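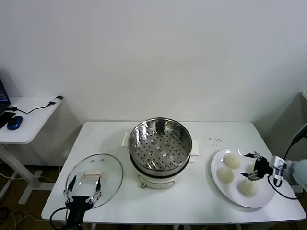 *Steamer, lid, four buns. The left gripper has its fingers either side of the lid handle.*

I have been rude about bun videos for a while now, so when Amber Vanhove offered me an afternoon at the controls in Plimcombe I couldn't very well say no. She runs the teaching side of a small outfit called Surnemano, and she reads this blog, and she had a few things to say about my last post. Fair enough. I took the train down in January with a notebook and a bad attitude.

The job is to put the buns in the steamer and put the lid on. You don't do it with your own hands. You hold a pair of handles, one for each arm, and the grippers go where you go, near enough. Every go is recorded, the movements along with what the cameras see, and the pile of goes is what the robot learns from. They call one go an episode. They want 1000 episodes of the bun job and they had 742 when I walked in.

My first thought was that a steamer is a kind thing to pick. The lid is clear, with a chunky handle that sticks up and asks to be grabbed. The pot has a handle on each side that you never need to touch. The basket is wide and shallow-looking from where the arms are, and a bun that lands in the wrong spot is still a bun in a basket. I said this to Amber and she said yes, obviously, you start with something that can be done. I wrote it down because I'd like the people who share these clips to write it down too.

My second thought came when I tried it, and it was a swear word.

You cannot feel anything. I had read that, and had written it myself on here, smugly, and I still wasn't ready for it. With the lid you get away with it — close the fingers until they stop, lift, done. With a bun you have your eyes and nothing else. I squashed the first one so badly that it had a waist. The second I dropped on the rim, where it sat for a moment and then rolled off on to the table. Both goes were thrown out. My third was kept, and I was prouder of that than I'd like to admit, given that my niece could have done the same job by hand in the time it took me to find the plate.

So here is my first real grumble. What goes into the pile is the goes that went well. I asked what happens to the others and was told they are marked as failed and left out of training for now. The robot will see hundreds of buns picked up nicely and not one picked up after it has rolled behind the pot. Amber's answer is that good operators fumble a bit and recover, and that those goes are kept, and that they are worth a lot. I believe her. I'd still want to know how many there are, and she didn't have a figure to hand.

My second grumble is about the plate. It starts on the right every time, and the lid starts on the left every time. They do shift things a little between goes, a hand's width or so, and the buns get put down any old how. But swap the two over and I'd bet my train fare that the arms go looking for the lid on top of the buns. I suggested trying it. It's on a list, apparently.

Then there's the time. One person, named Mulder on the rota and never seen by me, had done 900 goes on an earlier job with jars. I managed 2 that were fit to keep in a whole afternoon. My shoulders hurt. You stand there with your arms out in front of you like somebody carrying a tray that isn't there, and by four o'clock I was leaning on everything. When people say a robot "learned it from a few demonstrations", ask how many, and ask who stood there.

I also got to watch the trained version, from the 742. I saw it take the lid handle cleanly each time it tried. The buns were a mixed bag. It would come down over one, stop, drift sideways a bit, and come down again in the same place — I found that hard to watch, and quite familiar. One attempt was lovely from start to finish and I would have been completely taken in by it as a clip.

What I did like is that nobody in the room was pretending. The claims I get cross about come from further up, from people like the ones behind the Clullent brochure I moaned about last year, with its kitchen that "learns by watching you". At Surnemano they'll tell you that it learns by somebody driving it, again and again, and that it learns this pot.

Amber says I can come back when they reach 1000. I've asked for a different plate, a pot with an ugly lid, and the whole lot the other way round on the table. She has agreed to the plate.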